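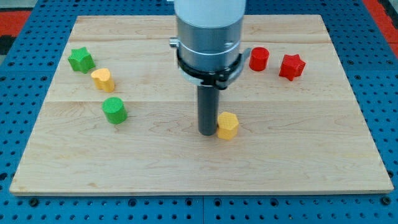
Começamos a segunda rodada de coleta para a tarefa de empurrar blocos. Vou deixar aqui no fio como estamos fazendo, porque na primeira rodada muita gente perguntou e eu respondi tudo espalhado.

A meta são 600 episódios aproveitáveis. Paramos hoje em 303. Episódio descartado não entra na conta, então o número de tentativas é bem maior.

O braço não pega nada nesta tarefa. Ele só empurra com um dedo vertical, de ponta arredondada. Tiramos a abertura e o fechamento da garra do problema e ficamos com o movimento no plano, que já dá trabalho suficiente.

Cada episódio tem uma instrução curta em texto e uma demonstração feita por uma pessoa no controle. Exemplos do que está na lista: "leve o hexágono amarelo até a estrela vermelha", "afaste o coração do cilindro verde", "junte os dois verdes".

A instrução é sorteada antes de o operador ver a disposição dos blocos. Na primeira rodada era o operador que escolhia, e todo mundo escolhia o que estava fácil. O modelo aprendeu muito bem a empurrar o bloco mais próximo do dedo, qualquer que fosse o pedido.

As formas se repetem em cores diferentes de propósito. Tem estrela verde e estrela vermelha, cilindro verde e cilindro vermelho. Se a instrução diz só "estrela", é ambígua e vai para outra pasta. Se diz "estrela vermelha", o modelo precisa usar as duas palavras.

Coração e hexágono só existem em amarelo nesta configuração. Isso é uma limitação do conjunto e vai estar escrita na ficha dos dados. Um modelo treinado só nisso pode ignorar a cor quando lê "coração" e acertar sempre.

Sobre a disposição inicial: ninguém arruma os blocos "bonitinho". O programa sorteia posições e mostra um mapa, a pessoa coloca os blocos mais ou menos ali e confirma. A gente não mede a posição real com régua, ela sai da imagem depois.

Regra que mudou nesta rodada: o dedo pode começar perto de um bloco. Antes ele sempre partia do mesmo canto. O resultado era um modelo que se perdia quando a gente o ligava com o dedo no meio da tábua, porque nunca tinha visto aquilo no começo de um episódio.

O programa de gravação continua sendo o Kikum, que fizemos aqui no laboratório. Ele guarda vídeo, posição do braço, comando enviado e o texto da instrução com o mesmo relógio. Na versão antiga o vídeo chegava atrasado em relação ao comando e perdemos um lote inteiro até perceber.

Como descobrimos o atraso: alguém reparou, revendo os episódios, que o bloco andava depois de o registro dizer que o dedo já tinha parado. Hoje o Kikum faz uma checagem automática no começo da sessão e não grava se a diferença passar do limite.

O que vira descarte: bloco tombado, bloco fora da tábua, mão no campo da câmera durante a gravação, instrução cumprida por acidente com o bloco errado empurrando o certo.

Esse último gera discussão toda vez. Para quem olha só o estado final, está correto. Mas a demonstração ensina um caminho que a gente não quer. Decidimos descartar e marcar o motivo, assim quem discordar consegue recuperar depois.

Erro com correção fica. Se o operador empurra torto, dá a volta e conserta, o episódio entra. É material útil — o modelo vai errar e precisa ter visto alguém saindo do erro.

Na primeira rodada cortamos esses episódios achando que era sujeira. Quando testamos, o modelo passava do bloco e continuava reto, empurrando o ar até bater no limite de segurança.

O coração é o mais chato de empurrar. Se o dedo encosta na parte curva de um lado, ele gira e sai para o outro. Os operadores aprenderam a encostar no vão entre os dois lóbulos quando a direção permite. Quando não permite, são vários toques curtos.

O cilindro escapa de outro jeito: não importa se gira, mas se o contato sai do centro ele desliza para o lado e o dedo passa. O hexágono é o mais comportado quando se empurra por uma face.

Isso apareceu nos dados como diferença de duração. Episódio com coração é mais longo. Tivemos que olhar a distribuição por forma, e não só o total, para não terminar com muito mais tempo gravado de uma peça do que de outra.

Sessão de operador dura 50 minutos e para. Depois disso a qualidade cai: os movimentos ficam bruscos e a pessoa começa a aceitar resultado ruim. A pausa é obrigatória, inclusive para quem diz que está bem.

Temos 11 operadores nesta rodada, com experiência bem diferente. Dois nunca tinham mexido num braço. Guardamos um código por operador em cada episódio para poder separar depois, sem nome.

Dá para reconhecer o estilo pela trajetória. Tem gente que faz um empurrão longo, tem gente que faz tudo em toques. Não padronizamos. Só pedimos para não encostar em bloco que não está na instrução, se houver como evitar.

Pergunta que recebi três vezes hoje: por que não simular? A gente simula. O simulador é o Zapata e serve para testar código e para o pré-treino. O atrito é onde ele mais se afasta do real, principalmente com dois blocos encostados. Os episódios na tábua servem para cobrir isso.

Outra pergunta: as instruções vão sair em português? Sim. São escritas em português e depois traduzidas, com revisão. Mantemos os dois textos. Variações como "chega", "encosta", "leva até" e "põe junto de" ficam como a pessoa escreveu.

"Põe junto de" deu problema de critério, aliás. Junto é encostado? Definimos uma distância máxima para considerar cumprido, e "encosta" exige contato. Está no guia de anotação, seção de termos de distância.

A anotação é feita no Grekside, por duas pessoas separadas. Cada uma vê o vídeo e diz se a instrução foi cumprida. Se discordam, uma terceira decide. A maior parte das discordâncias é com "entre", como em "coloque o cilindro verde entre as duas estrelas".

Para "entre" ainda não tenho uma boa regra. Por enquanto vale a linha reta que liga os dois blocos de referência, com uma folga de cada lado. Se alguém já resolveu isso melhor em outro conjunto, me manda.

Os dados vão para o repositório Ladanico, junto com a primeira rodada, em pastas separadas. Por favor não misturem as duas sem ler a ficha: o ponto de partida do dedo e a forma de sorteio mudaram.

Os descartados também vão, com o motivo em um campo próprio. Pediram isso no ano passado e faz sentido, tem gente trabalhando justamente com detecção de falha.

Previsão de fechar a coleta em outubro, se o braço não parar. A publicação vem depois da anotação, e para ela não tenho data.

Próxima sessão às 14h. A lista para essa leva é quase toda de instruções com duas estrelas, que é onde estamos com menos exemplos. Volto ao fio quando fechar o lote.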